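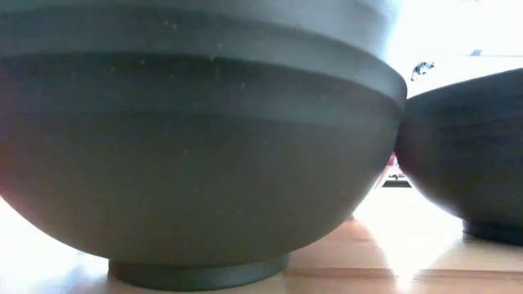

Well, the council has finally voted on the cannabis clinic in Kellesano, and it's a yes! I sat through the whole meeting on Tuesday night (my back is still complaining) and the count was 20 to 19, so you can imagine how quiet the room went before they read it out. The clinic will be run by Colla out of the old Vidwood building and will see patients with a specialist's prescription only, mostly people with epilepsy, MS or long-term pain. I've been going on about this at my own kitchen table for two years, usually over soup in a big dark bowl with a rounded body like the one up top, and I'd half given up hope.

Diệp Khương spoke for the families and was brilliant. She'd brought 192 letters with her and read three of them out, and I don't mind saying I had to go and find a tissue. There were people against as well, mainly worried about parking and late opening, and the hours have been trimmed to keep them happy.
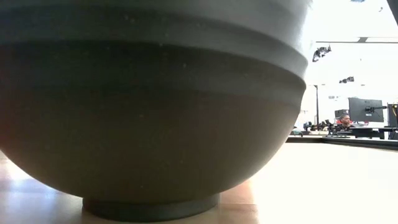 A dark bowl on its small round foot.

What next? Colla still needs its licence, and if that comes through the doors should open in March. There's room for 390 patients in the first year, and your own doctor has to refer you, so please don't ring the clinic yet! I'll put the referral form in the next newsletter as soon as I've got hold of a copy.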